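Open day at Reltdale – who went, and is it worth the trip?
Forum: Automation and Hobby Robotics > Events and Visits

svetozar_h
Hello all. Last Wednesday I was at the open day of the Reltdale workshop, and I promised in the other thread that I will write how it was. My English is not perfect, please be patient with me.

The program had two parts. In the first hour Boris Vondráček gave a talk in the lecture room about how they teach arms to do small household jobs. The talk was good but long, and the last slides were almost the same as those he showed in January at Bresta. After this they let us into the back hall in groups of nine. I was in the second group, so I waited in the corridor for a good while.

In the hall you could watch the demonstrators work with the hand-held grippers, and later visitors could try it too. The job was trash: a wrapper lies on the table, the bin stands open, and the wrapper should go in the bin. It sounds like nothing. I tried it for eight minutes and my respect has grown very much.

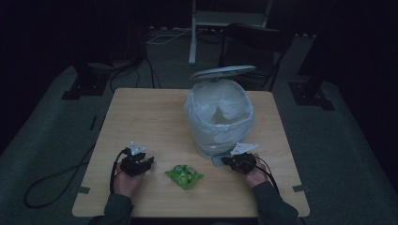
What I liked and what I did not like

Good: they let you hold the grippers yourself, and the lady who helped me corrected my wrists very kindly. You feel quickly that you cannot feel anything, if you understand me. My fingers know what a wrapper is, but through the jaws I had only my eyes.

Not so good: it was dark in the hall, and from the second row I saw mostly shoulders. I would also like to see more of the learned behavior and less of the people doing it by hand. The arm ran only at the end, on a separate stand, and our group got three tries of it. Two went in the bin.

The entrance was free, parking was not.

Svetozár Hrubý

mkettle
Thanks for writing this up. Was it the same arm they had at Bresta? I skipped this one because the announcement said "limited places" and I assumed it would be full.

svetozar_h
Yes, the same arm, but with new fingers. And it was not full. They had 60 places, and the man at the door told me that 44 people came. So next time, please come.

gearloose_pat
I was in the first group and I have to say I was disappointed. I drove two hours to watch somebody throw away a candy wrapper. A pick and place cell could do that when I was an apprentice, and it didn't need a person waving grippers over a table first.

wota_fan
@gearloose_pat I don't agree. Your old cell did it with the part in a fixture, same part, same spot, all day. A crumpled wrapper never has the same shape twice, and a bin liner hanging over the rim is a nasty thing for any gripper. I have a little Wota arm at home and it catches on plastic bags all the time.

gearloose_pat
Fair point about the fixture. I still think they should show the hard part on the real arm and keep the hands-on for the end. Three tries per group is stingy. Ours got two!

svetozar_h
I agree with Pat about the tries, and I wrote it on the feedback sheet. With the wrapper I am more on the side of wota_fan. When I tried it, my first mistake was to close the jaws too high. The wrapper slipped away flat on the table and I was chasing it – the people behind me enjoyed this more than I did. What helped me was to come from the side, low, and to push a little against it with the second gripper.

mkettle
Did they say anything about how many repeats they need before the arm learns it?

svetozar_h
Somebody asked this in the talk. Mr. Vondráček answered that it depends on how different the repeats are, and he did not want to say a number. Some people were unhappy with this. I thought it was a correct answer, but I would like one graph.

cierny_lab_tom
We do a similar evening at Čierny in spring, smaller room, better lights. I will post it in this section when the room is confirmed. Pat, you can bring your own trash.

gearloose_pat
Only if I get more than two tries.

mkettle
Put me down for that one too. Is there parking?

cierny_lab_tom
Yes, behind the building, free after five.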